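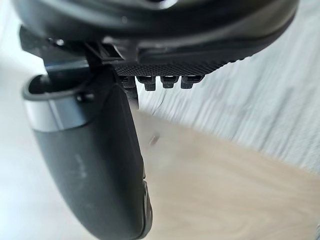 Putting-away work, Bredside

Records and Cupboards Assistant (part-time, fixed term)

Employer: Trilia
Place of work: Bredside, with occasional days at Durnemport
Pay: £11 an hour, paid monthly
Term: from appointment to the end of November
Closing date: 2019-04-01
Reports to: Hülya Toprak, Office Manager

Trilia handles paperwork for small building and property firms. We keep their leases, plans, certificates and letters, and send copies out when asked. Most of what we receive now comes in as scans, but there is still a large amount of paper and it has to be stored somewhere people can find it.

Last year we took over the files of Gökçe, a lettings business that closed its own office. There are 500 boxes in that set. They came to us in the order they were loaded on to the van, and some of them have since been opened, used and put back in whichever cupboard had room. We want somebody to work through the whole set, put the boxes in order and keep them in order until the permanent staff can take over.

The post also covers the general cupboards at Bredside. Stationery, spare parts for the desk equipment, cleaning things and odd items left by previous tenants have all ended up on the same shelves as the records. They need to be separated.

What the work is

You will take boxes out of the cupboards, check the contents against the list, correct the label if it is wrong and put the box back in its proper place. When the list itself is wrong you will mark it up in pencil and pass it to Ludmila Gajdoš, who looks after the index. You will not be expected to alter the index yourself in the first month.

Most of the boxes are closed plastic document boxes with a clasp and a label pocket. There are also card boxes, lever arch files and a quantity of rolled drawings. Rolled drawings are kept apart and have their own list.

The usual order for a cupboard is as follows.

Open both doors fully and clear the floor in front.
Take out one shelf at a time, starting with the lower one.
Stack boxes no higher than five.
Check each box against the list before anything goes back.
Wipe the shelf and check that the supports are pushed in.
Return the boxes lying flat, with the label side where it can be read.
Anything that is not a record goes on the trolley with a slip saying where it was found.
Initial the sheet inside the left door.

The cupboards at Bredside are mostly low wood-effect ones with a shelf inside. The tops are used as a working surface while a cupboard is being sorted. That is fine during the day, but nothing should be left on top overnight. 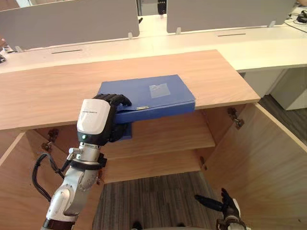 The doors open wide enough to lift a box straight out, although you will find that some boxes have been pushed in at an angle by people in a hurry. Please take hold of the box itself and not the clasp. A number of clasps have been bent already and we have a small stock of replacements. Labels should be typed where possible. If you need to write one by hand, use black pen and capital letters, with the client name first, then the street, then the year.

Labels from the Gökçe set should be left in the pocket behind the new one. Old reference numbers still turn up in letters from tenants and it saves Ludmila a good deal of searching if the two are together.

Loose papers found at the back of a shelf go in the tray marked Unplaced. Do not guess where they belong. The tray is gone through once a week with someone from the client team.

Odd items

There is more of this than you might think. So far the trolley has had torches without batteries, a kettle base with no kettle, door handles, curtain hooks and a great many cables. Items are sorted into keep, return, recycle and ask. The last pile should be the smallest, but it is better to ask than to throw away something that belongs to a client.

Small things such as screws, hinges and shelf supports go in the parts drawers by type. If a part clearly belongs to a piece of furniture in the room, tape it in a bag to the inside of that piece of furniture and add it to the repairs sheet. You will not have to carry out repairs, although if you are happy to tighten a hinge you will be popular.

Cleaning sprays must not be stored with paper. Several cupboards break this rule at the moment.

Hours

The post is for five mornings a week, starting at 9 and finishing at noon. We can be a little flexible on the start time for people with school runs or bus connections, as long as it is agreed beforehand. The mornings have been chosen to fit in with requests from clients, which mostly arrive after lunch. A box that is out on a work surface in the afternoon is likely to be the one somebody wants.

You may be asked to spend a day at Durnemport now and then to help with a move of boxes between the two offices. Travel is paid and the time counts as working time, including the journey from Bredside. The van is driven by a member of the Durnemport staff, so you do not need a licence.

Paid holiday is in proportion to the hours worked. We would ask you not to take leave in the final two weeks of November, when the set is to be handed over.

What we are looking for

You do not need office experience. People have come to this kind of work from shops, libraries, school kitchens and warehouses and have done it well. What we do need is someone who can read a list carefully, who will carry on to the end of a shelf before starting another and who will say so when something has gone wrong.

You should be able to:

read and write English well enough to check names and addresses
put things in order by name and by date
use a computer for simple typing and printing labels
lift and carry a full document box between cupboard and table
bend or kneel to reach low shelves, or tell us what you would need in order to do that work
keep what you read to yourself

The last of these matters a good deal. The boxes contain tenancy papers, bank letters and, in some cases, medical notes sent in with rent correspondence. You will sign a confidentiality form on your first day, and it continues to apply after you leave.

Knowledge of Turkish would be useful for a small part of the Gökçe set but is not required. Hülya reads it and can be asked.

If you have a bad back, a shoulder problem or anything else that affects lifting, please still apply. The work can be divided up so that one person checks and another lifts, and we have a stool and a trolley that can be used at any cupboard. Tell us at the interview or in your letter, whichever you prefer.

The room

The records room is carpeted. It has a window that opens, which is a help when a dusty set is being sorted. The heating is on the same timer as the main office and the room takes a while to warm up in winter, so bring a jumper. Gloves and dust masks are supplied. There is a radio. Staff who share the room agree the station between them.

Tea and coffee are free and are made in the kitchen at the end of the corridor. Drinks are not taken into the records room, and that includes bottles with lids. There is a locker for your coat and bag.

Bredside office is on the ground floor and there is no step at the side entrance. The bus stop is across the road. Parking is limited to the bays at the back and these are usually full by 9, but bicycles can be kept in the covered yard.

Training

For the first week you will work beside Ludmila. She will show you how the lists are laid out, how the label printer works and how the cupboards are lettered. The lettering does not run in a straight line around the room — two cupboards were moved after it was done — and it takes a few days to learn. In the second week you will start on a shelf of your own and she will check it when you have finished.

There is a short session on safe lifting and another on data protection. Both are held at Bredside in working hours.

After the first month you will meet Hülya to talk about how the work is going. If both sides are content, you will be shown how to make corrections to the index.

The post ends in November. We do not expect to extend it, but we do sometimes have other part-time work and people already with us are told about it first.

How to apply

Please send a letter of no more than one page. Tell us which mornings you can work, what kind of work you have done before, paid or unpaid, and something about a job where you had to sort, check or put things in order. It can be from home. The person who did our plan chest two years ago wrote about her father's shed.

A CV is welcome but we will not mark anyone down for not sending one. Please give the name of one person who can speak for you. It should not be a relative. We will not contact them before the interview.

Letters can be handed in at the side entrance at Bredside or posted to Hülya Toprak, Office Manager, Trilia, Bredside. If you hand your letter in, ask for a receipt slip. Letters that arrive after the closing date will not be read.

Interviews will be held at Bredside and will last half an hour. There is a short practical part in which you will be given a box and a list and asked to check one against the other. You may take as long as you like over it. Please bring your reading glasses if you use them.

Everyone who applies will get a reply. Questions about the hours or the pay should go to Hülya, and questions about the work itself to Ludmila Gajdoš at the same address. Both are in the office until 5.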